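Holtix opens its mending and making rooms in Astmont

For immediate release
August 2023

Hello, I'm Uchenna Eze, and I've been trying to get this place open for longer than I'd like to admit. So it's a real pleasure to write this one myself instead of handing it to somebody with a tidier desk! Holtix, our shared workshop for people who want to fix, alter and make things, is opening its doors in Astmont, in the old Nwankwo shoe shop on the corner by the bus stops.

If you grew up round here you'll remember Nwankwo. My mum bought all our school shoes there, always a size too big, and the shop had a long bench under the window where you sat with one sock on and waited your turn. We've kept the bench. We've also kept the brass bell over the door, though it has been moved a bit to the left so the taller among us stop hitting it.

What we do is simple enough. You pay a monthly fee of £15, you come in when we're open, and you use the rooms and the tools for whatever you've got on the go. People in our trial group, which ran from April, brought in a wobbly nursing chair, a set of curtains that needed taking up, a bike with no brakes to speak of and a cuckoo clock that still doesn't cuckoo. We had 129 members by the end of the trial, and most of them have signed up again for the full year, which made me a bit tearful if I'm telling the truth.

There are three rooms. The front one is for sewing and anything soft, with good light in the mornings and an ironing board that doesn't squeak. The middle one is for paper, paint and small repairs — clocks, lamps, toys, that sort of thing. The back room is for wood and bikes, and it has the loudest radio. You don't have to stick to one. Plenty of people start a cushion at the front and end up at the back sanding the chair it's meant for.
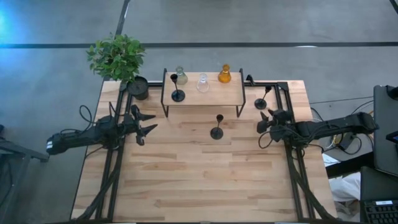 I want to say something about money, as people always ask and I'd rather be plain about it. The rent is covered for the first two years by a loan from Zidico, who lend to small shops and social businesses in this part of the county, and we pay it back out of membership. We haven't had a big grant. We did have a jumble sale, two quiz nights and a very wet sponsored walk, and between them they paid for the new wiring in the back and a proper sink. The walk alone brought in £523, and my boots have never been the same.

Our evening classes start in the second week and they're open to members and non-members alike. Each class takes 14 people at most, so everyone gets a proper go and you're not peering over shoulders. The first lot are darning and visible mending, basic upholstery, bicycle brakes and gears, and a beginners' class in picture framing that I've already put my own name down for (I have a drawer full of prints and no excuse left). Members pay half price. Tea is included and the biscuits are decent.

You don't need to be handy. I can't stress that enough! When we ran the trial I kept meeting people who stood at the door and told me they were hopeless at this kind of thing, and then stayed until closing time unpicking a hem. There's always one of us on hand to show you how a tool works, and for the bigger machines in the back room we ask you to do a short safety session first. It takes an hour, it's free, and you only have to do it once.

Under-sixteens are very welcome as long as they come with a grown-up. Saws and drills are for adults only. Dogs can come into the front room if they're happy lying under a table, but please keep them out of the back, as the sawdust gets up their noses.

The shop has a flat entrance from the street and the doors between the rooms have been widened. The loo is on the ground floor. We've no parking of our own, so if you're bringing something heavy, give us a ring first and we'll come out and help you carry it in. Two of us once got a wardrobe through that door, so I don't think you'll beat us.

On opening day we'll have the kettle on from ten, with short demonstrations all morning and a free repair table in the afternoon. Bring one small broken thing each, please, and be ready to sit down and help fix it. There'll be cake too. If you've got any old Nwankwo shoe boxes or photos of the shop, do bring those along, because we'd love to put a few up on the wall behind the till.

Joining forms are at the counter or we can post you one. Reporters and local radio are welcome to come and have a look before we open — just ask for me at the shop and I'll show you round, and I'll find you something to sand while we talk.

Uchenna Eze
Founder, Holtix
The old Nwankwo shop, Astmont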